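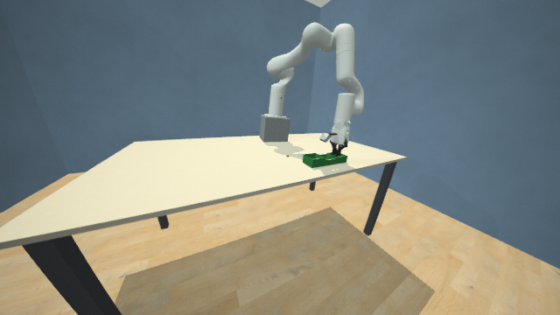
One reader wrote in after my last post that a machine which cannot clear a kitchen drawer has no business on a shop floor, and that simulation only hides the problem.

Print this post | E-mail this post
Posted 2/8/23 by the author of Bench Notes

I disagree in part. Sorting small parts into a bin is a fair test of both jobs, and Firow lets me run it 500 times without touching hardware.

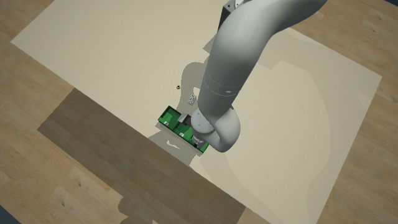

Simulated bench, with nut, dotted block and green tray.

Size is the main trouble. A gripper pose that suits a block can be useless for a nut, and the arm's own shadow changes what the vision code gets to work with. 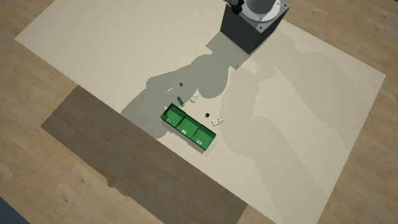 Three compartments, three labels

A person reads the label and drops the part. My planner treats that as separate problems, and placement is the weakest. I would not let it near a real drawer yet.
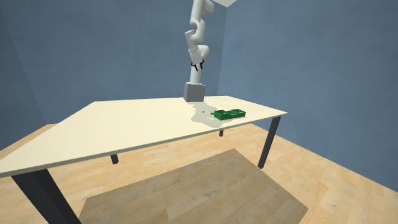
IMUMARI, October. The next batch is 2000 runs, with a slower approach and wider finger opening. If placement holds up, I will try cutlery.

Contact | Copyright Bench Notes | Back to top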